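Gourlay House, flat 3 - end of tenancy safety check, 2019-10-04

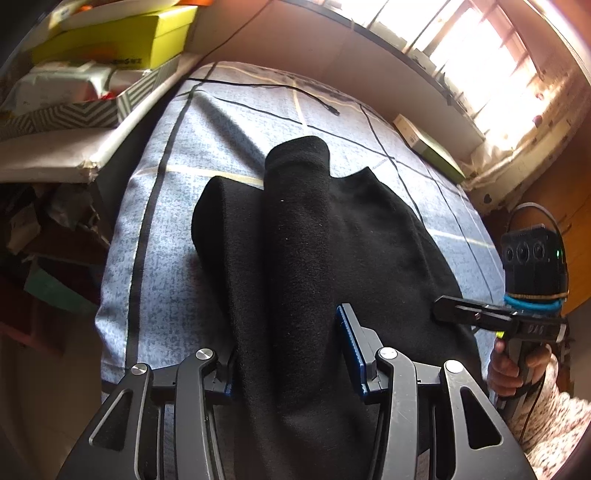 How often does the full check have to be done? Once between every let, with a shorter visit each June for anyone staying on longer than a year.

Work through in order. Mark OK, ACTION or N/A and write a comment wherever it isn't OK.

## Electrics and alarms

- [x] **Hall smoke alarm** - OK. Sounded on test button.
- [x] **Landing smoke alarm** - ACTION. Chirping. New battery fitted during visit, but the unit is past its replace-by date. Order another Zarkus to match the hall.
- [x] **Carbon monoxide alarm, boiler cupboard** - OK.
- [x] **Consumer unit** - OK. Test button trips and resets. Labels for the kitchen ring and cooker are the wrong way round, corrected in pen.
- [x] **Sockets and switches** - ACTION. Double socket behind the sofa is loose on the wall. Left switched off and taped. Job 833 raised with Dundell.

## Water and heating

- [x] **Boiler** - OK. Pressure fine, service sticker in date.
- [x] **Hot tap, bathroom** - ACTION. Too hot at the basin. Mixing valve needs turning down and testing again.
- [x] **Stopcock** - OK. Stiff but turns fully. Under the sink, behind the bin.
- [ ] **Loft tank** - not checked. Hatch painted shut. Same comment as last time.

## Windows, doors, stairs

- [x] **Bedroom window restrictor** - OK. Screws tightened.
- [x] **Front door** - OK. Opens from inside without a key.
- [x] **Stair carpet** - ACTION. Lifting at the third tread from the top. Tacked down for now, Onwood to quote for a new runner. Last quote was £228 and did not include fitting.
- [x] **Handrail** - OK.

## Kitchen

- [x] **Fire blanket** - OK. Moved from beside the hob to beside the door.
- [x] **Cooker hood** - ACTION. Filter thick with grease. Wash at 40 degrees or replace.
- [x] **Wall units** - OK.

Socket and stair carpet to be finished before keys are handed over - the rest can follow within the month. Loft hatch needs a knife and a proper ladder.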